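Sikby Toy Library: your questions

Home | Borrow | Party boxes | Questions | Find me

I get asked the same things most Saturdays, usually while I'm holding a ride-on tractor, so I've written the answers down. If yours isn't in the list, drop me a line or shout through the door!

How does it work?
You join, you pick some toys, you take them home and you bring them back. It's a book library with more noise, basically. Each child can have four things out at once, plus a jigsaw.

What does it cost?
£9 a year per family. Grandparents and childminders can share a family card (lots do) as long as I've got everyone's phone number.

How long can we keep things?
28 days. You can renew once by text unless another family is waiting. The marble run and the big garage can't be renewed at all, sorry, there's always a queue.

How many toys have you got?
Over 941 at the last stocktake, which took me most of June and a great deal of tea. The Ploltley playgroup gave me their whole dressing-up rail when they moved, so there are capes now. So many capes.

What if we lose a piece?
Tell me, please, I won't be cross! Small bits I can often match from the spares drawer. If a toy can't be used without the missing part, I ask for half of what I paid for it. Pieces do come home months later, often from inside a sofa, and then you get your money back.

Do I have to clean them first?
A wipe with a damp cloth is lovely. Everything gets a proper clean from me before it goes back on the shelf, apart from the wooden puzzles, which hate water. Please don't put anything in the dishwasher. I've seen what happens to a Fomell train.

Can I reserve something?
Yes, text me the name or the shelf number. I'll hold it until closing time on Saturday.

Do you have anything for babies?
Three shelves of it, to the left as you come in. Anything with small parts has a red sticker and lives up high, but do check for yourself too.

Can I donate toys?
Ask first, as I'm short of space. I'm always glad of building bricks, dolls' clothes and board games with all their pieces. No soft toys, I'm afraid. I've already got 23 bears and they're looking at me.

What's in the party boxes?
Plates, cups, bunting and a few games, packed for up to a dozen children. The Siqueira box is the one with the parachute. Boxes are booked by the weekend and need to be back by Monday teatime.

Have you got play food?
Loads, it's on the shelf under the window next to the tills and the little cooker.
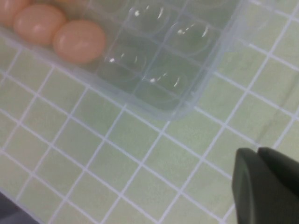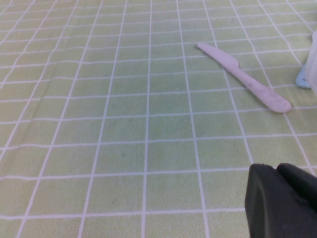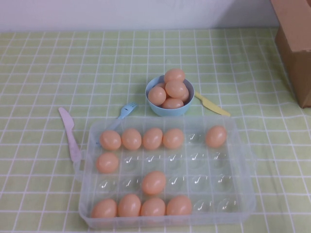 Last picture: toy eggs in their clear tray, on the green cloth.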